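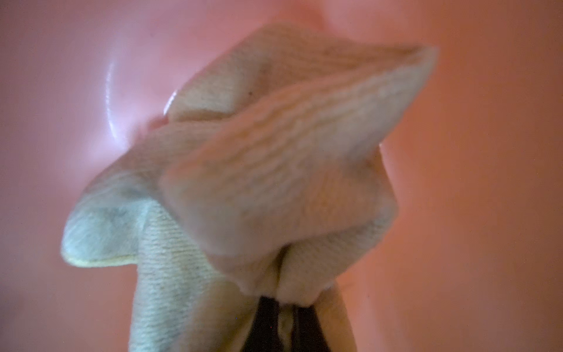
Cream cloth with a ribbed, looped texture.

This site uses cookies. Accept | Settings

Kulline forum – Recordings and pressings
Started 20 September 2021 by posov_side_b

posov_side_b: The June reissue of the Terkasis live album runs 4 seconds short on side two. Same edit, or a fast transfer?

Grīnberga: Fast transfer. Pitch is up 18 cents on my copy against the original pressing.

posov_side_b: 18 cents over a side that long would take off more than 4 seconds. I think the applause was trimmed.
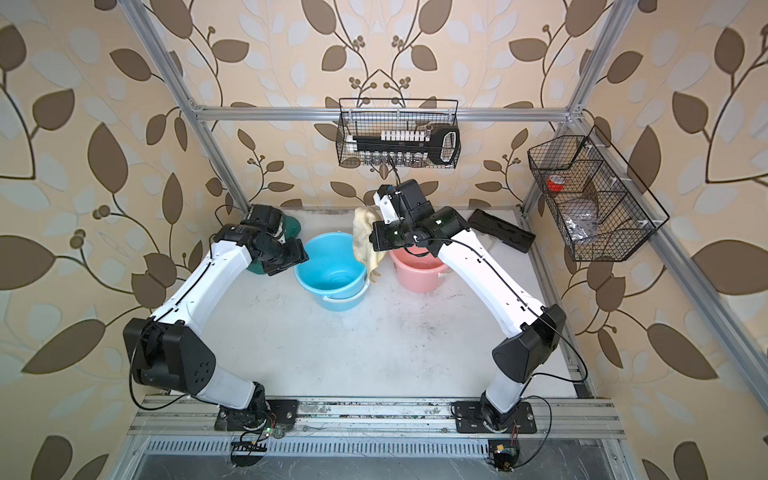
lowpass89: Both could apply if only the closing track was sped up. Compare the inner sleeves too. The original has brown and cream leaves on curling stems, much like the wallpaper here, and the reissue has plain card. Different plant, so probably different tapes.

Grīnberga: Sleeves prove nothing about tapes. The matrix number ends in 138 on both.

lowpass89: Matrix numbers get reused – check the tempo.

Contact | Back to top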